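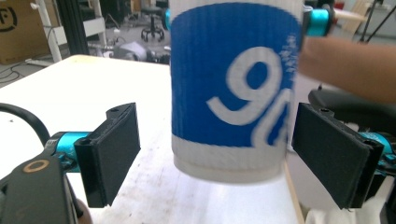
Paper cup, blue sleeve, number 90

List Home | Threads | By Author | By Date | Search | Subscribe

From: Aldana Valdebenito
Date: 2022-12-30
Subject: Re: [grelladov-eats] where to eat near the station with my mother-in-law

Hi Thierry, hi all,

Thierry Perrin wrote:
> We get in a little before lunch and have one night only. She doesn't eat
> pork, she likes soup, and she can't do stairs. I've read that Grelladov
> is all grilled meat and pastry. Is there anything for us besides the
> hotel? Also is the dumpling place by the bridge still going? Audrey-Anne
> raved about it in June.

Yes, the dumpling place is still going! It's called Parkis, and it moved across the street in the fall, so if you follow the old directions you'll end up looking at a shoe repair shop. The new room is bigger and there's no step at the door (the old one had two, plus that awful curb). Get the potato and sour cheese dumplings, boiled. They'll try to talk you into fried and the fried ones are fine, but they come out heavy and you won't want anything else until the next morning. Ask for the broth on the side. It's chicken, with a lot of dill, and my aunt used to order a second bowl and call that dinner.

One warning, the mushroom dumplings have bacon in them. It isn't on the menu. I only know from Lumturie, who bit into one last winter and had a word with the kitchen.

For soup soup, go to Vlachou. Stavros Papadopoulos posted about it a while back and I was a bit rude about his post (sorry Stavros), and then I went and ate my words along with the bean soup. It's white beans, carrot, too much olive oil, and a heel of bread that has been rubbed with garlic until your eyes water. They do a lentil one too but it's usually gone by one o'clock. The tables are close together and the waiter is slow, and I mean slow, so don't go if you've got a train to catch. 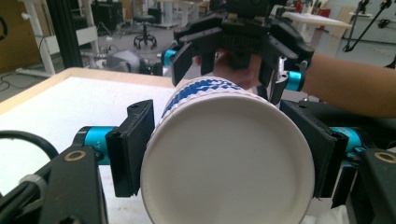
Now the pastry. I know what you've read, and I'd still skip the big bakery on the square, where you're paying for the mirrors. Walk three minutes down toward the river and you'll see the line outside Hestix. They make the walnut roll the old way, with the dough pulled so thin you can almost see the table through it, and they sell it by weight. I bought 800 grams "for the family" and I live alone, so there you go. It keeps for days if you wrap it in a dish towel and leave it out of the fridge. The poppy seed one is drier and better with coffee. Your mother-in-law might like the sour cherry, it's less sweet than the others.

Prices have gone up, as everywhere. Lunch for two of us at Vlachou was 2,975 with two soups, a salad, a plate of stuffed peppers and mineral water, and I thought that was fair for how full we were. Parkis is a little cheaper. Bring cash for Hestix, the card machine has been "coming back next week" since I moved here.

If I had your one night I'd do Vlachou for lunch, a walk, Hestix for something to carry back to the room, and Parkis early, before the students turn up. It's around 30 minutes on foot from the station to the bridge if you're taking it easy, but the number 3 tram goes the same way and it's the low kind, so no steps there either.

Oh, and the market hall! Go in by the fish side, the other entrance is all stairs. The pickle woman at the back will let you taste everything, and the green tomatoes are worth the trip. I can't remember if she's open over the holiday, does somebody here know? Lumturie?

Audrey-Anne, you still owe us the name of that place with the duck.

Aldana
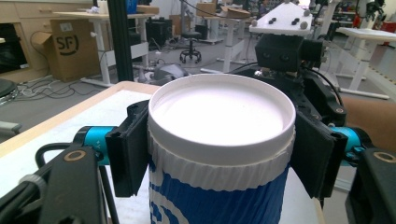 White lid, blue wrapper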